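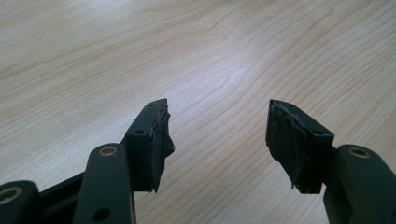
Pale tables to replace dark desks at Drirkberg lodgings

13 December 2025

Residents of the Abreu lodgings in Drirkberg will get new tables in the new year, after the operator, Nulteo, confirmed an order for 81 of them to replace the dark brown desks that have been in the bedrooms since the building opened.

The tables have a light, wood-grain top and no drawers. They are being supplied by Seleck, a furniture maker on the edge of the town, and the first delivery is due in the second week of January. Work will begin on the ground floor and move up through the building one corridor at a time.

Abreu takes in trainee nurses, bus drivers on short contracts and a number of people between homes. Most rooms have a bed, a wardrobe, a washbasin and a single desk, and the desk tends to be used for everything: eating, ironing, letters, make-up, laptop. Many of the old ones are in a poor state. Several have lost their drawer fronts, and the dark finish has turned cloudy where hot pans and kettles have been put down on it.

Rodrigo Mendes, who manages the building for Nulteo, said the desks had been the subject of more complaints than the heating.

"The drawers stick, they swell up, and then people pull them and the front comes off in their hand," he said. "We've been gluing them back on for years. It got to the point where we were spending more time on drawers than on taps."

The rooms are small, and most face north or look on to the car park wall. Mr Mendes said the dark desks had made them feel smaller, and that a light top had been the first thing asked for when residents were invited to say what they wanted.

Nulteo put the question to everyone on its books in Drirkberg in the spring, including people in its other buildings, and had 1,098 replies. A lighter colour came first. A bigger surface came second, although the length of the wall between the bed and the washbasin left little to play with. Drawers came last, which surprised the firm, and they were dropped from the order.

Seleck brought five tops to the lodgings in the summer and left them in the common room, where residents could lean on them and put things down on them. One was white and one was grey. The other three had a wood pattern, in light, middle and dark shades. The lightest was the clear favourite and the white came second — the grey was liked by hardly anyone, and went back to the workshop early to make space for the table tennis.
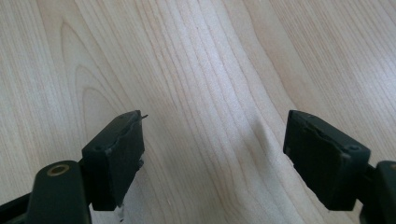 The grain on a light tabletop, with rounded rings to one side and closer lines towards the middle.

Some residents had worried that a pale top would show every mark. Mr Mendes said he had shared that concern, and had kept the chosen sample in his office for several weeks to see how it wore.

"I had tea on it, I had ink on it, I had my lunch on it every day," he said. "Tea came off with a damp cloth. Ink from a stamp pad took a bit longer. I wouldn't put a hot pan on it, but I wouldn't put a hot pan on any table."

Each resident will be given a cork mat with the new table, along with a card on how to clean it. The advice on the card is brief: a damp cloth, a drop of washing-up liquid for grease, nothing scratchy and no bleach. Spilt nail varnish should be left alone and reported at the front desk, where the staff have a cleaner that will shift it. There is no charge for asking.

The pattern in the grain will differ from table to table. Some tops have wide arches in them, others have long lines that bend slightly along the surface, and Seleck has said it will not be matching them up. Anyone who has been given two tables, as happens in the handful of double rooms, should expect them to look a little different side by side.

A trial of the new layout has been going on at the lodgings this month, with tops laid out and everyday bedroom and kitchen things put on them. The purpose was to settle where the cable hole should go and how much surface would be left once a resident had moved in. 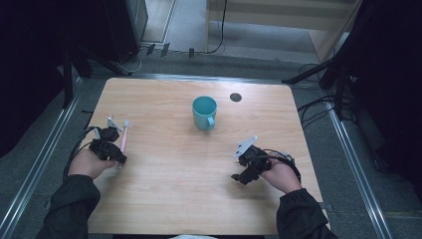
Where to put the cable hole took longer to agree than the colour. On the old desks it was cut in the middle of the back edge, directly behind the spot where most people set down a laptop, and the plug of the charger would not pass through it without being forced. The version shown at the trial has a small, dark round hole off to one side, towards the far edge of the table, so that a mug can stand near the middle, as the teal-blue one does, with the hole over to its right. The corners at the far edge have been slightly rounded as well. Residents on the upper floors had asked for that, having caught hips and elbows on the old ones when getting past to the window.

Left-handed residents will be able to ask for the hole on the other side. Seleck needs to know before the tops are cut, and Mr Mendes said requests should reach the office by the end of next week. Five had been received so far.

The lack of drawers has not pleased everybody. One resident on the second floor, who asked not to be named, said she kept her paperwork and her toothbrush in hers, and did not want to leave either lying out.

"I know they stick, but it's still somewhere to put things," she said. "The shelf over the basin is the width of my hand. If they're taking the drawer away they should give us a proper shelf."

Mr Mendes said a deeper shelf for the washbasin wall was being priced. It would not be ready for January, he said, and he did not want to promise a date. In the meantime a lidded storage box will be left under each new table for anyone who wants one. Residents who would sooner keep their old desk may do so if it is safe, but it will not be repaired again, and it must be the only desk in the room.

How the changeover will work

Letters giving each resident a changeover day will go under doors before the Christmas break. The old desk needs to be emptied and wiped down by nine in the morning on that day. Papers, chargers and anything at the back of a drawer should be taken out, and residents are being asked to check behind the drawers too, where bank cards and earrings have turned up before.

Staff will carry the old desk out and bring the new table in. They will not move a resident's belongings. Anyone who cannot empty a desk, through illness or injury or because they are working nights, should ring the office and somebody will come and help the evening before.

The lift will be kept for furniture between nine and noon on changeover days, except for residents who cannot use the stairs. Bicycles must be taken out of the ground-floor corridor. The notice about bicycles has been up since October, and Mr Mendes said any still there in January would be moved to the shed and could be collected from it.

Tables will arrive with the legs off and will be put together in the laundry passage. The laundry will stay open, but the door at the passage end will be shut in the mornings and people will need to go in by the yard.

The old desks

Not all of the old desks are going to the tip. Those with sound legs are being offered free to anyone in Drirkberg who can collect one, with the drawers or without. They can be seen in the yard behind the lodgings on changeover days, from one in the afternoon. They are heavy and do not come apart, and they will not go into the back of a small hatchback.

Seleck is to take the rest back to its workshop, where the boards that can be saved will be cut down for shelving. The firm said the chipped and swollen pieces could not be reused.

The cost of the order has not been given. Nulteo said it would be met from the money set aside for repairs and that room charges at Abreu would not go up as a result. The tables carry a guarantee of five years, covering the legs and the joints but leaving out burns and cuts to the surface.

The common room will get one larger table in the same finish, to stand by the window in place of the two card tables. It is expected after the last of the bedroom tables, and the card tables will stay until it comes.

Questions about the changeover can be put to the office at the front entrance, which is open on weekday mornings. Requests for the cable hole to be moved should be made in writing, with the room number on them.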